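4.2 Scheduling the two arms over a shared workspace

The sorting cell described in Section 3 runs both arms from a single process. Each arm has its own tray and its own motion queue, but the parts lie in an area that both grippers can reach, and for most layouts the two reachable regions overlap across the middle of the table. The scheduler decides which arm takes which part and in what order.

We compared two allocation rules. The first, taken from the earlier Tukham planner, splits the table down the center line and gives each arm everything on its own side. The second, which we call Bota, keeps one list of parts for both arms. When an arm becomes free it requests a part, and the scheduler returns the one with the lowest expected cost, where cost is the sum of the planned path length and a penalty for entering the volume held by the other arm. The penalty decays as the other arm nears the end of its motion, so a part that is blocked now can still be chosen if it will be clear by the time the gripper arrives.
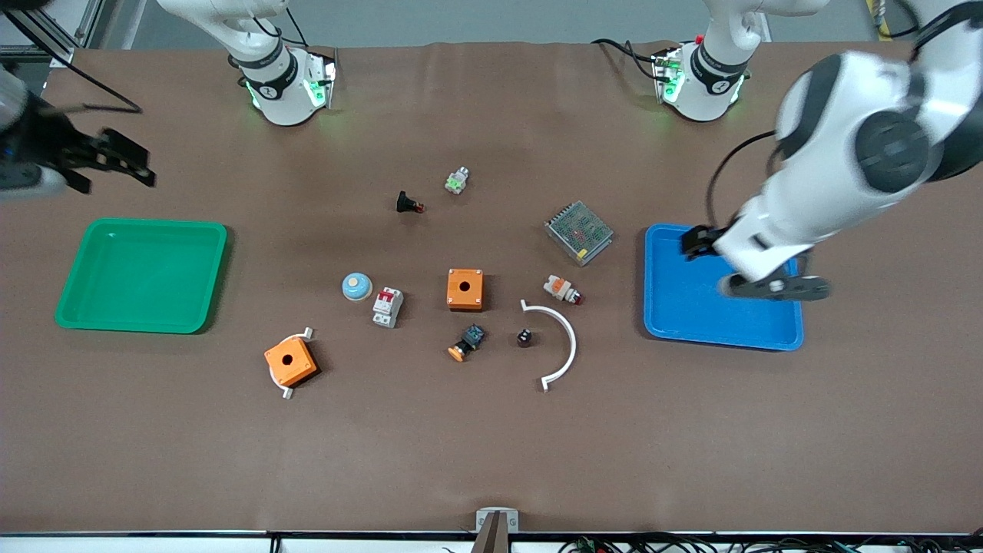
Figure 6. Workspace with electrical components between the green and blue trays. The gripper of the left arm (right side of the image) is over the blue tray.

Arm names follow the robot's own convention, and in Figure 6 they are therefore reversed with respect to the image. This caused an error in the first version of our logging tool, which stored tray labels by image side and arm labels by robot side. Logs written before the July release were converted with a script by Fabian Hauser and checked against the joint data.

Part poses come from the Heinonen detector, run once before each request. Flat-sided parts such as the orange enclosure boxes give stable poses. The curved plastic strip is harder: its bounding box is mostly table, and a grasp placed at the box center closes on nothing. For parts of this kind we compute the grasp from the segmentation mask and place it at the mask point closest to the mask centroid. The power supply unit is handled by a separate rule that aligns the fingers with its shorter side.

Path planning is limited to 60 ms per request. If no path is found in that time, the part goes back to the list with a raised cost — it is not removed — and the arm asks again. In 1,000 simulated requests the limit was reached 19 times, all with the Bota rule and all with both arms near the center line. A longer limit of 100 ms removed most of these cases but delayed every later request in the queue, and we kept the shorter value for the trials in Section 5.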